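About Zultari

Zultari writes the software layer between a robot's cameras and its motors. We do perception, task planning and the dull tooling that tells you why a job failed on Tuesday at 4 p.m. We don't build arms and we don't sell them. If you have one that mostly behaves, we can probably make it more useful. If it doesn't behave, we will say so before you pay us.

The company was started in Dasdale by Zodwa Shezi and Marietjie Naidoo, who had both spent years cleaning up after other people's demos. Zodwa runs planning and control. Marietjie runs perception and has the last word on whether a result gets published. There are a few more of us now, and we still share one long room with the test benches, so any claim we make about the software has to survive being overheard.

What we believe, and what we don't

We are doubtful about a lot of what gets said in our field, including some of what we used to say. A planner that sorts objects into the right groups in a video may have learned what the groups mean, or it may have learned that yellow things go left. Those are very different products, and from the outside they look the same for a surprisingly long time.

So most of our week goes into tests that are boring to watch. We write category names by hand, put them on the table and let the system read them. Then we swap the labels, change the handwriting, move the baskets and run it again. Our standard sorting suite is 400 trials, and we report all of them. When a customer sees a score from us, the misses are in it. 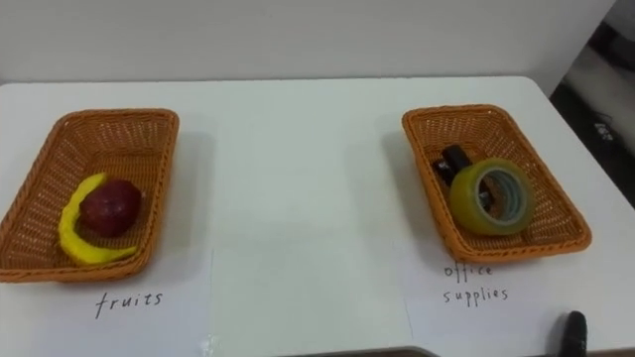

Two categories from the label-reading tests: fruits and office supplies.

What we make

Khumalo is our planner. It takes a written goal and a camera view and produces a list of steps that a person can read and argue with. It is slower than some - a typical plan takes 300 milliseconds - and we have left it that way, as the faster version gave us plans we couldn't explain.

Urkard is the logging and replay tool. We built it for ourselves and it is the thing customers ask for most, which stung a little. It lines up what the camera saw, what the planner decided and what the motors did, on one timeline.

Working with us

We take on a small number of projects a year and start each with a paid trial on your own parts. We've turned down work where a conveyor and a cheap sensor would do the job better. Send us your worst case first. The easy ones tell us very little.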